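Budget for second hand-held gripper, laundry folding task

Asked 12/29/22 in Buying and planning

We record folding of clothes for a small robot project at Binilura. We have one gripper and I must write the budget for the next year. Is it better to buy a second one, or spare finger pads first? 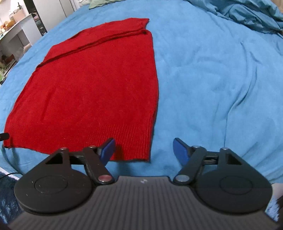

Red sweater on the bed, gripper open.

The offer from Privby is 803 for a complete unit, and 214 for a set of pads and springs.

2 answers

Hundberg
Buy the parts first. With knitwear our pads were finished after three months - the springs lasted longer. Ask also for the delivery time, ours was ordered in August and came very late.

Afridi
second unit. if one breaks you stop working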